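# Speaker notes: planning the money for a picking arm

Grimwood site meeting, version of May 9, 2025. Speak slowly, leave the slide up while people sit down.
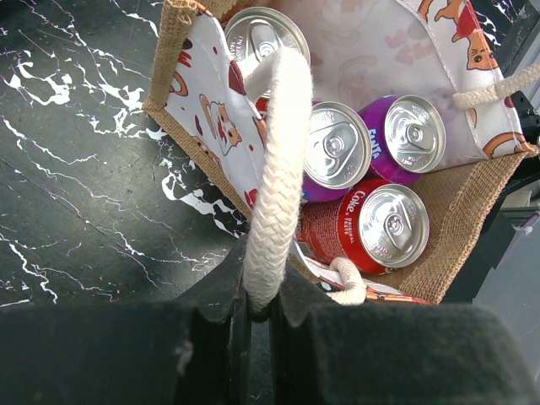 **How long before we buy should we start to plan the budget?**
Two quarters before, at the least. One quarter goes to collecting offers and visiting a site where the arm is already working, and the other goes to the approval of the money.

## Slide 2: who I am and what I ask from you

- I work in purchasing, I am not an engineer. Please correct me if I use a wrong word.
- I ask for a decision in November, not today.
- Costel Căpraru will answer the questions on safety after me.

## Slide 3: the work we want to cover

Bags with drinks, for the collection counter. At the moment our people carry them from the packing table to the shelf. The bag has soft handles and the load inside is heavy for its size. A box is easy for a machine because it keeps its shape. With a rope handle the fingers must close on something which moves.

(Pause here. Ask who has worked on the counter in the summer.)

I want to say clearly that the type of bag changes the price. If we take only one type of bag, we can buy standard fingers. If every shop sends its own bag, we must pay for trials with each of them. I would like the shops to agree on 2 types before we sign anything.

## Slide 4: what is in the price

The offer from Núñez and the offer from Jamari do not contain the same things, so please do not compare only the last line. I have put them in one table, and it is in your folder.

- The arm and its controller: both offers.
- The gripper: both, but Jamari gives one set of fingers and Núñez gives a spare set also.
- The wrist camera: Núñez includes it, Jamari has it as an option.
- Installation: both, without the electrical work on our side.
- Training: Núñez for 6 people, Jamari by the day.

## Slide 5: what is not in the price

This is the slide where I would like to stay longest. When Benjamín Ocampo made the same purchase for Plerundale, he forgot the floor. It had to be made level and he had no line for it in his budget. He was kind enough to let me see his list.

My own list today:

- new socket and cable to the table
- a guard or a scanner, depending on what Costel decides
- cans and bags for the trials, which we will not be able to sell after
- 200 euros each month for worn parts, mostly finger pads
- the hours of our own people in the first weeks

I also propose to keep 3000 euros apart for things we did not think of. If we do not spend it, it goes back.

## Slide 6: rent or buy

Jamari offers rent with the possibility to buy later. I prefer this for the first year, even if the total becomes higher. We do not know yet how the bags will change, and with rent we can return the arm. Finance has a different opinion and I respect it. Their calculation is on the second page of the folder, mine is on the third.

(If there is no time, skip the third page and go directly to the questions.)

## Questions I expect

*Will it replace somebody?* The plan has no line for fewer staff. The hours go to the counter.

*Who repairs it?* First our own technician, then the supplier by telephone. The answer time must be written in the contract, I will not accept it by word only.

*Can we see it working?* Yes, at Plerundale. Write your name on the sheet near the door.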